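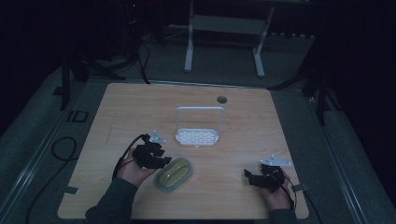

Padilla to defend flyweight title against Umali in September

Marites Padilla will make the second defense of her regional flyweight title in September, her promoter, Womik Boxing, confirmed in February 2021. The bout is scheduled for ten rounds of two minutes each at the Dredex Hall, with the challenger named as the southpaw Umali.

Padilla won the vacant belt by unanimous decision and kept it with a stoppage in the seventh round of her first defense. Umali qualified through a final eliminator, which she won on a split decision after being knocked down in the opening round. One judge scored that fight 97 to 92 in her favor.

The contract limit is 112 pounds. Both boxers must attend a check weigh-in 30 days before the bout, and the official weigh-in will take place on the day before the contest. A boxer who misses the limit has two hours to return to the scale. If Padilla fails to make weight, the title becomes vacant and only Umali can win it.

Gloves will be the eight-ounce Zorora model, as in the eliminator. The three judges will score on the ten-point must system – there is no standing eight count, and a boxer cannot be saved by the bell in any round.

Capacity at the hall is set at 2,222 for boxing. Womik has not yet announced ticket prices or the rest of the card.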